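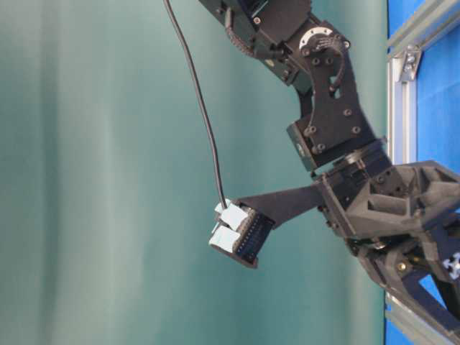
Small white connector on a thin black cable.

Step 3: Hooking up the Pedilis sewing machine light

I did mine on a Tuesday evening and it took 25 minutes, most of it hunting for a screwdriver.

1. Switch the machine off and pull the wall plug.
2. Take out the needle and drop the presser foot.
3. Open the side cover. There are 3 screws – the short one goes back at the top!
4. Line up the connector with its socket and push until it clicks. Don't force it (I bent a pin on my first one).
5. Close the cover, plug in and try the switch.

Note: the light kit from Kettler has a longer cable, so loop the extra and tie it well clear of the belt.

Caution: never run the machine with the cover off, even for a quick test.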